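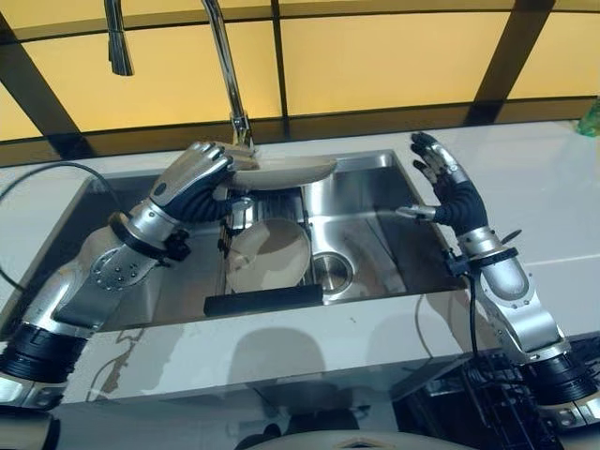
Household Water Use, Unit 4: Where Kitchen Water Goes
Course handout, Prelidlow Evening College

This handout covers the reading for the fourth session. Bring it with you, along with your own meter readings from the past two weeks. If you rent and have no access to the meter, use the Handen worksheet instead.

1. Reading a meter

Most home meters in the Prelidlow area show cubic feet. One cubic foot is 7.48 gallons. Write down the number at the same time each day, before anyone has showered or run the washer. Subtract the earlier reading from the later one. The red digits, or the digits to the right of the decimal point, are parts of a unit. Leave them out for weekly totals and keep them in for leak tests.

Worked problem: A household on Asitz Road records a starting reading of 306 and a later reading of 697. The difference is 391 cubic feet. Multiply by 7.48 to get 2,924.68 gallons. The readings are 40 days apart, so the daily use is 73.1 gallons.

2. Flow rate and time

Water used at a tap is flow rate multiplied by time. A tap that runs at 1.5 gallons per minute uses 9 gallons in six minutes. People tend to guess the flow rate fairly well and the time badly, which is the main source of error in the diaries handed in so far.

To measure flow rate, hold a marked pitcher under the tap, open it to the setting you normally use, and time how long it takes to reach the one-quart line. Divide 15 by the number of seconds. The answer is in gallons per minute. Do this three times and take the average.

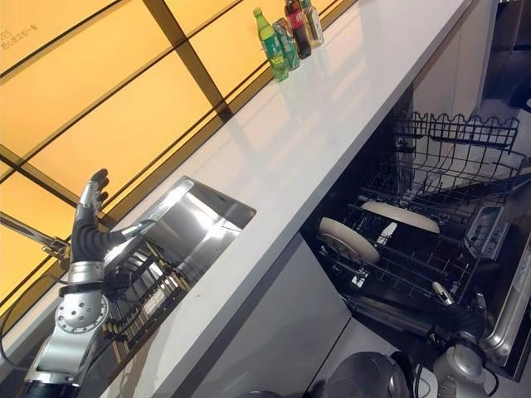 One student's note on last term's handout argued that the test should be done with the tap fully open, as the normal setting changes from one person to the next and the results can't be compared. Both figures are useful. Record the fully open rate as well, and mark clearly which is which.

3. Hot water

Hot water carries a second cost. Heating one gallon by one degree Fahrenheit takes 8.33 BTU. If water enters the house at 55 degrees and leaves the tap at 115, each gallon has taken in just under 500 BTU, before any loss from the tank or the pipes.

Pipe length matters too. The water standing in the pipe between heater and tap has cooled and is usually run off before the hot water arrives.

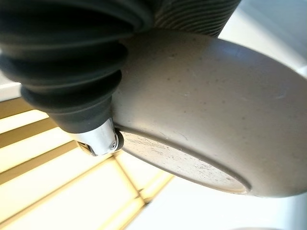 A half-inch copper pipe holds a little over one gallon per hundred feet, so a long run to an upstairs bathroom can waste close to half a gallon each time. The Radulović tables, handed out in Unit 2, list other pipe sizes.

4. Leak test

Turn off every tap and appliance. Read the meter, wait an hour, read it again. Any change means water is going somewhere. Check toilets first, using food coloring in the tank.

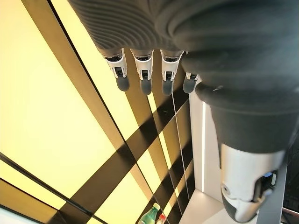
Fig. 4. Hand with ribbed knit covering, fingers pointing down.

For next session: finish problems 1 to 6 on the worksheet and show your units at each step. Unit 5 starts with outdoor use.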